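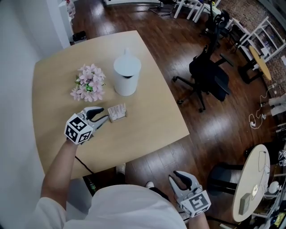
Figure 1. Left-hand gripper reaching for the card holder, right-hand gripper held low. Flowers and lidded container also on the table.

Writing the Rules Down: a Code of Practice for Hand-Held Gripper Demonstrations

Final project report, Robotics and Society module
Submitted December

1. What we set out to do

The module handbook asks for "a contribution to good practice in automation". Most groups build something. We wrote a rulebook, partly out of principle and partly because the other groups had already booked the soldering stations.

Our subject is the hand-held gripper: a pair of robot fingers that a person carries around and uses to do ordinary jobs, so that a robot can later be taught from the recordings. The markers fixed to each gripper allow its position to be worked out. It is a cheap way of collecting examples and it needs no robot in the room. It also needs no safety cage, no emergency stop and, as far as the paperwork at our end was concerned, no rules whatsoever. A student who wants to use the pillar drill must sit through a talk. A student who wants to spend an afternoon recording themselves moving things about a table must find a free table.

We called the resulting code Okden, after the corridor the lab is on. Version 1 was two pages long. Version 2 is also two pages long, in a smaller font.

2. What existed already

We looked first for something to copy. The published safety standards for industrial robots are thorough about machines that move by themselves, and our grippers do not. General guidance on display screen work was more use than we expected, mainly on breaks and posture. The research papers we read on hand-held collection describe their equipment in loving detail and their working practices in one sentence, usually in an appendix.

The department's own guidance came to a sheet headed Weerasinghe Lab House Rules. It covers food, bicycles and the kettle.

3. How we tested the code

We kept to one kind of task. A small object on a table is approached, picked up, moved and put down, with one or two other objects present to make it less dull for the eventual robot. We recorded 1351 attempts across two rooms, which we labelled Perura and Triltis because the real room numbers differ by one digit and we had already filed a week of notes under the wrong one.

The first part was done with no rules, the second with version 1, and the rest with version 2. After each session the person holding the grippers filled in a form. The form had 19 questions to begin with. People answered the first few with care and then ticked straight down the right-hand column, so we cut it. We do not claim this was a proper experiment. The same people wrote the rules, followed them and marked them, and we would not accept that from anyone else.

4. The code, with comments

4.1 Before starting. Clear the table of anything that isn't part of the task. Write down what is left. Check that the markers are clean, flat and firmly attached, and that both grippers open and close fully.

Comment: the writing down was the most resented rule and the one that saved us most work. Sessions recorded without a list had to be watched again from the beginning to find out what had been on the table.

4.2 The floor. Walk once round the table before picking up the grippers. Move or tape down any cable in the walking area.

Comment: both your hands are full and your attention is on the tabletop. Version 1 said "be aware of trip hazards". Everyone was aware of them. They stayed where they were.

4.3 The idle hand. If the task needs one gripper, hold the other low and still, with the fingers open.

Comment: our longest argument. One side wanted the spare gripper put down altogether, on the grounds that a hand doing nothing should be allowed to do nothing. The other side pointed out that most tasks need the second hand sooner or later. Figure 1 shows the position we settled on.

4.4 Approach. Move at a pace you could keep up all afternoon. Do not slow down to look careful.

Comment: the first attempts of any session were done as though handling an unexploded bomb, and the last ones as though late for a bus. Neither is much of a lesson for a robot.

4.5 Mistakes. If you drop or knock something, keep recording, then mark the attempt as failed. Do not delete it.

Comment: before this rule our success rate was remarkable.

4.6 Breaks. Stop when the timer goes. Put both grippers down. Checking messages with one gripper still in hand is not a break.

Comment: wrists were the commonest complaint on the forms, followed by boredom, which had no box and was written in the margin.

4.7 Other people. Put a notice on the door while recording. Anyone who may be recorded must be told beforehand and may say no. If somebody walks in, stop, tell them, and ask whether the attempt can be kept.

Comment: the person holding the grippers counts as other people. Arms, clothes and shoes all get into recordings, and a consent form that talks only about faces misses this. Ours did until version 2.

5. What we would change

Rule 4.1 should include the room as well as the table. We were strict about objects within reach and said nothing of the furniture behind them, so our records can tell you exactly what was to be picked up and nothing about where the chairs were.

Rule 4.6 needs a figure we can defend. The timer was set to the length of the break-time playlist.

We also never settled who enforces any of it. The code says "the session lead". In a session with one person in it, the session lead is the one with the sore wrists who would like to get finished, and that arrangement has the weaknesses you would expect. A second person checking a sample of recordings each week would be better. We tried this for a fortnight in Triltis and it mostly found missing object lists.

6. Where the code is kept

A printed copy is on the wall in each room, next to the house rules. The editable version is in the module shared folder under Okden. Please change the version number if you change the text. The kettle rule is not ours.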